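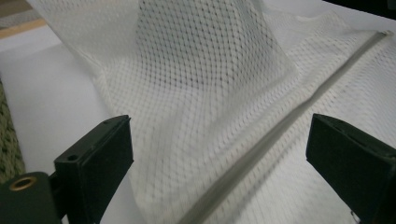
Renting a gripper by the month: a laundry service talks about its trial

Drundbridge is a commercial laundry that washes for care homes and small hotels. Most of its work is sheets and towels, but residents' personal clothing comes in too, and a lot of it comes in zippered mesh bags. Someone has to open each bag, empty it, and keep the bag with the right order.

In February the laundry signed up for a service from Nutura, which rents out hand-held grippers and uses the recordings made with them to train a robot arm for the customer's own task. We spoke to the operations manager, who asked that the company name be used and not her own.

She said mesh was the reason they called in the first place. "Towels we could already get a quote on. With net bags, people went quiet on the phone. The fabric folds over on itself, the zipper is the same pale color as everything else, and you can see the table through it."

The kit arrived in one case: two grippers, a charger, a tablet and a printed guide of 16 pages. Staff hold the gripper, do the job with its two fingers instead of their own hands, and the recordings are sent to Nutura at the end of the shift. The manager said training took one morning.

"The first week was slow," she said. "You want to use your other hand. You want to pinch the slider with your fingernails. It took most people a few days to stop doing that."

By the end of the trial the staff had logged 1281 recordings, all on mesh items. Nutura's starter plan asks for at least 1,000 before it will train on a new kind of item. Four people shared the work, in sessions that ended at 3 p.m. so the last truck could be loaded.

Asked what she would change, she had a short list. The grip surface on the fingers is fine for cotton but she would like a softer option for fine netting. The tablet app does not let you delete a bad take until it has finished uploading - a small thing, but it held people up. And the guide says very little about lighting. "We moved the table twice before we were happy with it. White net on a white table under strong lights is hard on anybody's eyes."

Price was less of a problem than she expected. Drundbridge pays $59 a week per gripper, with the training billed separately. The arm itself is a different contract, and she has not signed it yet. Nutura's demonstration unit is at its Pundley office, and she has been to see it once.

"It found the zipper on most of the bags I brought," she said. "It had trouble when the bag was bunched up with the zipper underneath. They told me that needs more recordings, so that is what we are doing now."

She has also asked for a quote from Annamalai, a smaller firm that sells its grippers outright. Their price had not come back when we spoke.

For now the grippers stay, and the next set of recordings will be on bags with broken sliders, which are sorted into a separate bin for repair.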